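Cendidholm Community Board > Home and Family > Toys and Games

Thread: Second-hand board games, is the "complete" claim ever true?

marrowfat_pete
Posted 20 August 2021

Has anyone bought from the Tranville toy exchange lately? They say every game is checked and complete before it goes on the shelf. I paid for two in the summer and one was short of a die and the rules. When I rang they said it was "complete for play". What does that even mean?

dulcie_b
It means they gave the box a shake. I've had four or five from them and no real trouble, mind you. At those prices I'd expect the odd bit gone.

marrowfat_pete
Then they shouldn't write complete on the sticker.

gravelpath
Agree with Pete. Their leaflet says they have "more than 1000 games checked by hand". By whom, and when? I've been in there plenty of times and the same woman is on the till, answering the phone and pricing jigsaws. I don't believe it.

tinlid
Bit harsh. We got our Guess Who type one there and it's been fine. White plastic board, red edging, flip-up cards.

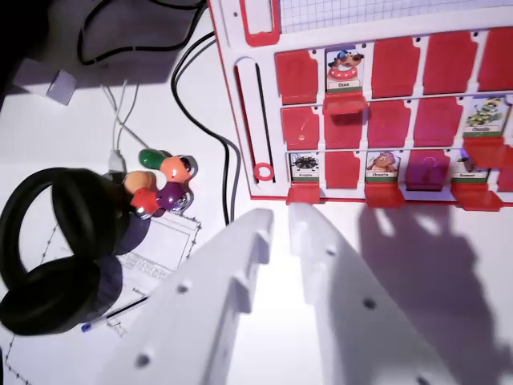
Re: Second-hand board games, is the "complete" claim ever true?

gravelpath
Fine as in you checked all the cards, or fine as in the kids haven't moaned yet?

tinlid
Fine as in we play it. I'm not doing an audit.

oldstairs
The flip ones are a safer bet than most. If a card has gone you spot it the first time you set up. It's the trading games with piles of tiny money I won't touch used. I bought Leitão at a fair in Cemesach, sealed with fresh tape, and half the coins were from some other game.

dulcie_b
Fresh tape is always a bad sign - I'd rather see a tatty box with an elastic band.

marrowfat_pete
They also offer a 30 day return now, but only if you kept the receipt AND the sticker. The sticker comes off in bits. I tried.

gravelpath
Of course it does.

dulcie_b
They took one back from me without the sticker. I just asked nicely.

marrowfat_pete
I asked nicely as well. Got a voucher, valid until the end of September, for the same shop that sold me the dud. Will report back if I find anything worth spending it on.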